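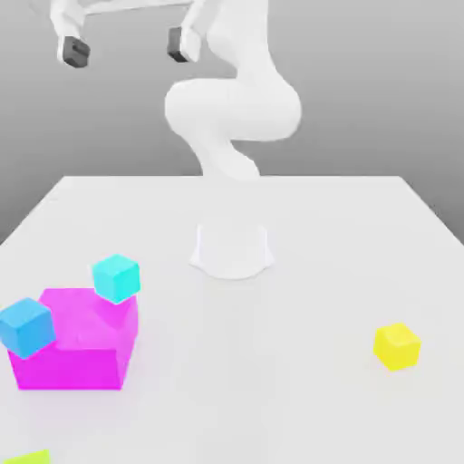

2. Mai, Werkstattbuch Tierheim Rimska, Katzenhaus

Angefangen 7:40, Heizung im Quarantäneraum lief wieder nicht. Sicherung raus, Sicherung rein, lief. Zweites Mal seit Februar. Bitte nicht einfach weiter reindrücken, sondern aufschreiben wenn sie fällt, mit Uhrzeit.

Hauptsache heute: Chipleser-Klappen für die Boxen. Stand von letzter Woche war, dass drei von den sechs Futterstationen sauber öffnen und die anderen machen was sie wollen. Ziel bleibt, dass die Diätkatze an ihr Nierenfutter kommt und der dicke Rote aus Box 4 nicht. Er hat das alte Gitter in einer Nacht ausgehebelt.

Station 1: ok. Antenne sitzt, Klappe geht auf, schließt nach dem Weggehen. Katze (die graue, fast blinde) hat sich beim Schließgeräusch erschreckt und ist dann nicht mehr hin. Filz untergeklebt, 2 Streifen, deutlich leiser. Nach einer Stunde hat sie gefressen.

Station 2: liest nur, wenn der Kopf ganz drin ist. Bei der Kleinen mit dem verkürzten Vorderbein geht das nicht, die steht schief und kommt von links. Antennenring um 53 mm nach vorn gesetzt, damit er vor der Schüssel sitzt. Danach liest er auch schräg. Bohrlöcher vom alten Sitz noch offen, müssen zu, sonst sammelt sich da Nassfutter drin. Silikon ist alle.

Station 3: ok, nichts gemacht.

Station 4: Motor zieht zu viel. Klappe klemmt rechts. Gedacht es ist das Scharnier, war aber der Rahmen, der ist verzogen. Vermutlich vom Hochdruckreiniger, die Platten nehmen an der Schnittkante Wasser auf. Kante abgeschliffen, lackiert, trocknet bis morgen. Bis dahin normale Schüssel unter Aufsicht. Wer Frühdienst hat: Roter bleibt solange in der Box nebenan!!

Station 5: Leser tot. Netzteil gemessen, da kommt was an, also die Platine. Ersatz liegt bei Calimlim, Bestellung raus. Alte Platine nicht wegwerfen, Stecker kann man noch brauchen.

Station 6: Die lange Geschichte. Öffnet für alle. Eine Stunde gesucht. Speicher ausgelesen, da war noch der Anlernmodus an, jede neue Katze wurde einfach dazugeschrieben. Gelöscht, neu angelernt mit zwei Tieren. Dann Gegenprobe mit dem Chip am Schlüsselbund, bleibt zu. Gut. Knopf für den Anlernmodus mit Klebeband abgedeckt, der liegt blöd, man kommt beim Wischen mit dem Lappen dran.

Software: die Liste auf dem Rechner im Büro läuft jetzt mit dem Stand von Irkport zusammen, also wenn die drüben ein Tier übergeben, steht die Chipnummer schon drin. Vorher immer abgetippt, zwei Zahlendreher im Februar, eine Katze hatte deswegen einen Tag lang das falsche Futter. Protokoll zeigt 3032 Einträge, davon alles bis 3000 noch aus der alten Tabelle übernommen. Die alten nicht anfassen, da fehlen teilweise die Nummern. Ab 3001 ist sauber.

Datum springt beim Export noch auf amerikanisch. Gesehen, nicht behoben.

Rampe: die Kleine mit dem Vorderbein kommt nicht auf das Liegebrett. Alte Rampe war zu steil, sie ist beim Runtergehen gerutscht und saß dann unten und hat geschimpft. Neue gebaut aus Rest vom Regal, 68 cm lang, Teppich drauf statt Sisal, weil sie in Sisal mit der Kralle hängen bleibt. Querleisten erst alle zehn, dann alle sechs cm. Bei sechs geht sie hoch ohne zu überlegen. Runter springt sie lieber von der Mitte ab, linke Seite. Da jetzt eine dicke Matte. Teppich ist getackert, Klammern von unten nachgesehen, steht nichts raus. Zum Waschen müsste man ihn abnehmen können, also beim nächsten mal Klett.

Falls sie vermittelt wird, Rampe mitgeben. Familie war schon zweimal da, die haben auch Treppe im Haus, das sollte man ansprechen. Maße liegen im Ordner hinten.

Die Graue: hat sich am Nachmittag das erste Mal vorne an die Scheibe gelegt. Radio leise an, scheint ihr zu helfen, jedenfalls erschrickt sie weniger wenn jemand reinkommt. Bitte vor dem Öffnen was sagen und nichts umstellen. Klo links, Wasser rechts, Höhle hinten. Wenn die Schüsseln beim Putzen vertauscht werden, sucht sie den halben Vormittag.

Transportboxen: vier Stück von Skolport zurück, eine mit gebrochenem Verschluß. Verschlüsse passen nicht von den alten auf die neuen, probiert. Kabelbinder ist keine Lösung, die Box steht jetzt mit rotem Band im Schuppen und geht nicht mehr raus.

Offen:
Silikon kaufen (lebensmittelecht, nicht das aus dem Bad)
Löcher Station 2 zu
Klappe 4 einsetzen wenn Lack durch, Motorstrom nochmal messen
Platine 5
Datumsformat Export
Sicherung Quarantäne, Elektriker anrufen, nicht selber
Filz auch an 2 und 3, wenn die Graue mal umzieht
Akkuschrauber laden, war schon wieder leer

Nachtrag 17:20: Station 6 nochmal kontrolliert, beide Tiere gefressen, Fremdchip bleibt draußen. Station 2 hat einmal nicht gelesen, beim zweiten Anlauf doch. Beobachten. Lack an 4 klebt noch, Fenster im Werkraum auf Kipp gelassen, Tür zum Katzenhaus ist zu.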